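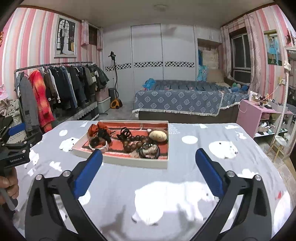

Gray foxes under my deck. Do I have to report them, and can I evict them?

Asked by Capucine Collet, Feb 9, 2024

A pair of gray foxes has been sleeping under the back deck since September. I was fine with this. They keep odd hours and they've never asked to borrow the mower. Then my neighbor told me all foxes are "on the list" now and that I could be fined $2000 for so much as stepping on a loose board while they're home.

I was planning to have Redeck replace the deck this spring, and they've already got my deposit. So which is it? Are they protected, and if they are, who do I call? I've tried the county twice and ended up with dog licenses both times.

We're in the Varance subdivision, backing onto the creek, if it matters. The gap they use is 11 inches wide, on the north side next to the steps.

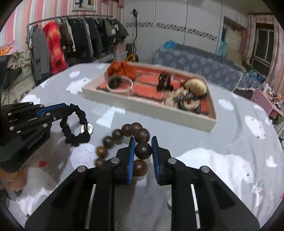
I'd like them gone before the crew shows up with saws, but I don't want to hurt them and I'd really prefer not to be the person from the newspaper.

2 answers

Answer from Hugo Riviere (accepted)

Your neighbor has mixed up a couple of things. The federal endangered species list goes by species, subspecies or sometimes a particular population, so "foxes" as a group aren't on it. The ordinary mainland gray fox isn't federally listed. Some of its relatives are or have been, and those live in places where you'd probably know about it from the signs.

State law is a separate matter. Most states treat gray foxes as furbearers, with seasons and rules about trapping, and a lot of them don't let a homeowner catch one and drive it somewhere nicer. Call your state wildlife agency, the regional office if there is one. The county will keep giving you dog licenses.

As for the deck, timing is your problem. Gray foxes usually have pups in spring, and if you close the gap with pups inside you'll have a very upset mother and a smell. Ask the agency when denning starts where you are. If you're clear of it:

Stuff the opening loosely with newspaper and check it every morning. If it hasn't been pushed out after several cold, dry nights, they've likely moved on.

Leave a radio on under there, talk stations only. Mine left during a call-in show about gutters and I can't say I blamed them.

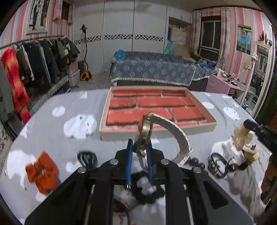
Once you're sure it's empty, close the gap with hardware cloth and bury the bottom edge, bent outward. Chicken wire is a suggestion, and foxes don't take suggestions.

If there are already pups, move your date with Redeck. The family will generally clear out by itself later in the summer, and contractors are late anyway.

Answer from baillyroad

get the Stedix granules, 395 at the farm store in Bailly. thats for the big drum but you'll use it. put it everywhere. worked great on my moles

Comment from Hugo Riviere: Please read the label before you put anything everywhere. A repellent has to be labeled for the animal and the place you're using it, and these aren't moles.

Comment from baillyroad: they might of been gophers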